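Pernari play kitchen: long-term review
Posted Oct 1, 2020 by Leokadia Wysocka

We bought the Pernari in January for our daughter, who had just turned three. I'd looked at the Stistberg as well, but it's a full-height unit and our lounge room is small. The Pernari comes flat in one box and goes together with screws and a hex key.

Assembly took me most of an evening. The instructions are drawings only, and step 4 shows the side panel the wrong way round. If your screw holes don't line up, flip the panel before you reach for the drill. I wish I'd done that. The screws bite well the first time but I wouldn't want to take it apart and rebuild it more than once.

The finish has held up. Texta comes off with a damp cloth, biro doesn't. The tap knobs get turned constantly and are still firm. The basin is shallow, so anyone planning on real water should expect wet floorboards. Ours is a dry sink now, by order of the management.

My main complaint is storage. There's no shelf inside the cupboard and everything ends up in a heap at the bottom. My neighbour Panya Sriwong cut one for hers from an old bookcase, and it made a big difference. I've been meaning to copy her since winter.

No food or utensils are included. Ours is a mix of op shop finds and a Sovdale pan set, which is fine but chips along the rims. 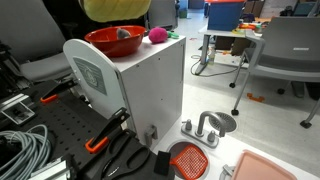

Sink and bench top, with red bowl and strainer.

Spare parts are hard to get. I emailed about a replacement latch and waited three weeks for a reply, then paid more in postage than the part cost. It did fit.

I'd buy it again for a child under five. Taller kids will be stooping, and for them I'd look at the Stistberg if you have the room.

Rating: 4 out of 5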